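Week 4 handout: Sorting household goods – inventories as a source

Last week we looked at wills. A will tells us what a person wanted to happen to their goods. An inventory lists the goods themselves, usually with a value beside each one, and it was drawn up after the death by neighbours who walked through the house. The Midcombe set, which we use for the rest of the term, has 191 inventories. Of these, 51 are for widows.

How the appraisers worked

They went room by room and the order of the list normally follows their route. The hall comes first, then the parlour, then upper chambers, kitchen and outbuildings. If a bed turns up between the cheese press and the malt, there was a bed in the dairy. Do not tidy this up when you transcribe.

Small things of low value were lumped together. You will meet "trifles", "lumber" and "things forgot" at the foot of nearly every list. Baskets are a good case. They were in daily use in every kitchen, yet they are seldom named on their own.

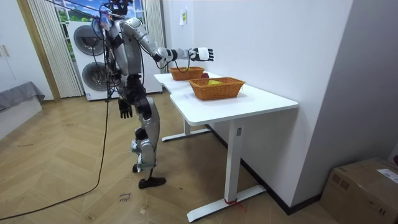 Fig. 1. Desk and wicker basket, with a herringbone floor.

Fixed parts of the house, such as floors and built-in cupboards, belonged to the building and were left out. Window glass varies. Some appraisers counted it as movable until late in the period, so check each list before you say a house had none.

Food is the other large gap. Stored grain, bacon and cheese were valued because they could be sold. Fresh fruit and garden stuff were not, or only when there was a whole crop in the loft. An inventory taken in July will look very different from one taken after harvest, and two households can seem far apart in wealth for this reason alone.

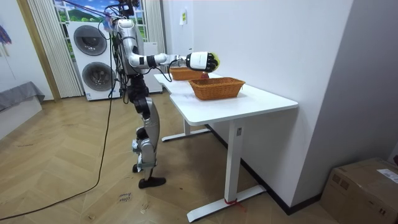 Nisha Goel asked whether the season matters for linen as well, as she had found more sheets listed in the winter inventories than in the summer ones. It may do, but the winter group is small and two large houses account for most of the sheets. Take those out and try the count again.

Using the database

The transcribed set holds 1,701 separate entries. Each has a room, an item, a value and a note field. Values are in pence. Where the appraisers gave one sum for several items, the sum is entered once, against the first item – do not divide it.

For Monday

Read the Prajapati chapter on room names. Pick one inventory and draw the route the appraisers took. Bring two copies, one to hand in.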